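Vier-Tage-Woche: Was der Versuch bei Granström wirklich zeigt

Seit die Zahlen aus Kilau die Runde machen, vergeht kaum eine Woche ohne Zuschrift mit der Frage, wann wir endlich nachziehen. Alle sollen vier Tage arbeiten, alle sollen dasselbe Geld bekommen, und am Ende kommt angeblich sogar mehr heraus. Ich habe den Abschlussbericht inzwischen zweimal gelesen und bin weniger überzeugt als vorher.

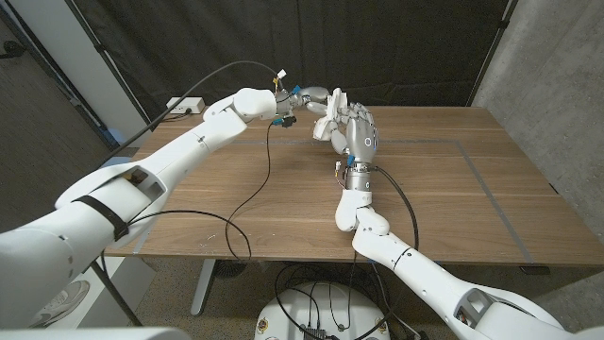 Zur Erinnerung: Granström hat am Standort Kilau die Arbeitszeit von fünf auf vier Tage verkürzt, bei vollem Lohn, für neun Monate. Mitgemacht haben 17 Abteilungen. Der Bericht nennt die Sache einen »uneingeschränkten Erfolg«. Das Wort steht schon auf der ersten Seite, bevor man überhaupt erfährt, was gemessen wurde.

Gemessen wurde vor allem die Zufriedenheit. 1.322 ausgefüllte Fragebögen, und die Leute sind zufriedener. Wer hätte das gedacht? Wer mir einen freien Tag schenkt und mich danach fragt, wie ich das finde, bekommt auch von mir eine freundliche Antwort. Dass die Bögen zum selben Zeitpunkt verteilt wurden, als über eine Verlängerung des Versuchs entschieden werden sollte, erwähnt der Bericht in einer Fußnote.

Bei der Leistung wird es dünn. Die Abteilungen durften selbst einschätzen, ob sie ihr Pensum geschafft haben. Vidar Ljungberg, der den Versuch begleitet hat, verteidigt das im Gespräch mit uns. Die Teams wüssten am besten, was liegen bleibt, sagt er, und eine Stoppuhr hätte das Vertrauen zerstört. Das mag sein. Nur kann man dann hinterher schlecht von gleichbleibender Produktivität sprechen, als hätte jemand nachgerechnet.

Interessanter finde ich, was zwischen den Zeilen steht. Besprechungen wurden halbiert, die Mittagspause in zwei Abteilungen gekürzt, Weiterbildung »bis auf Weiteres zurückgestellt«. Das letzte halte ich für den eigentlichen Haken. Eine Zeit lang kommt man ohne Schulungen aus, die Rechnung dafür liegt aber garantiert nicht schon im Abschlussbericht. Und ob der Plausch an der Kaffeemaschine, der nun ebenfalls weggefallen sein soll, reine Zeitverschwendung war, darüber würde ich gern einmal mit denen reden, die neu in den Betrieb gekommen sind.

Přemysl Michalík vom Betriebsrat bei Temoso kennt die Debatte von der anderen Seite. Dort wurde ebenfalls verkürzt, allerdings ohne Begleitstudie. »Die Büros waren begeistert, die Schichten haben sich gefragt, wer ihre Stunden übernimmt«, erzählt er. Man habe am Ende Überstunden ausbezahlt, teils für genau den Tag, der eigentlich frei sein sollte. Im Bericht aus Kilau kommt die Schichtarbeit gar nicht vor. Der Kundendienst in Fladville, der rund um die Uhr erreichbar sein muss, war von vornherein ausgenommen.

Ich habe nichts gegen kürzere Arbeitszeiten. Ich hätte selbst gern einen Tag mehr für den Garten und für die Steuererklärung, die seit November auf dem Küchentisch liegt. Aber wer uns das Modell als Lösung für alles verkauft, vom Fachkräftemangel bis zum Krankenstand, sollte auch sagen, was es kostet und wer es bezahlt.

Granström will den Versuch im Herbst ausweiten, diesmal auch auf die Schichtbetriebe. Nach welchen Kriterien ausgewertet wird, stand bei Redaktionsschluss noch nicht fest. Wer den Bericht aus Kilau selbst lesen möchte, kann sich bei der Redaktion melden, wir schicken ihn gern zu. Zuschriften zum Thema sind willkommen, auch von denen, die mich für einen Miesepeter halten.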